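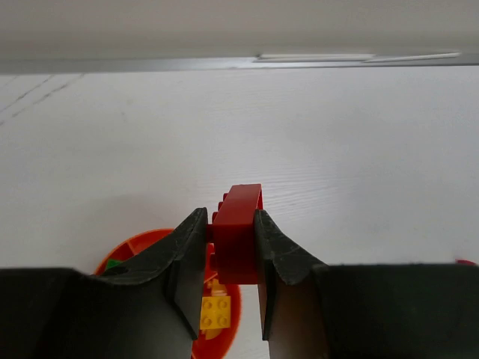 Tagged: Toys & Games, Second-hand, Storage

Selling the kids' old bricks — by the kilo or sort them first?

siwanj
Mine have both left home and I've got two big crates of mixed bricks in the loft. A man from Derkgate offered me 80 quid for the lot on Saturday and I nearly said yes! Then my neighbour told me she got 190 for less than that, but she'd put all her sets back together first. Is it worth the bother?

prosser_e
Sort them. I did mine over the winter with the radio on and quite enjoyed it. Pull out the little people first, that's where the money is.

DaceG
I'd say the opposite, sorry. I spent about 29 evenings on ours and every single set was missing something daft like a windscreen. Take the 80 and have your loft back.

prosser_e
You can buy the missing bits for pennies though, Dace.

DaceG
Pennies plus postage, Eifion, from six different sellers. I've done it!

arwel_g
Somewhere in the middle for me. Wash them (pillowcase, cool wash, no spin), split them by colour and sell in small bags. Reds and whites go quickest round here, browns I can't shift at all.

siwanj
Ooh, I like the bags idea. Would a hot wash hurt them?

arwel_g
Yes, keep it cool. I warped a whole load once — still cross about it.

siwanj
Right, the first crate's coming down tonight. I've told Derkgate man I'll let him know.

Last updated: June

We use cookies to keep you signed in. Manage preferences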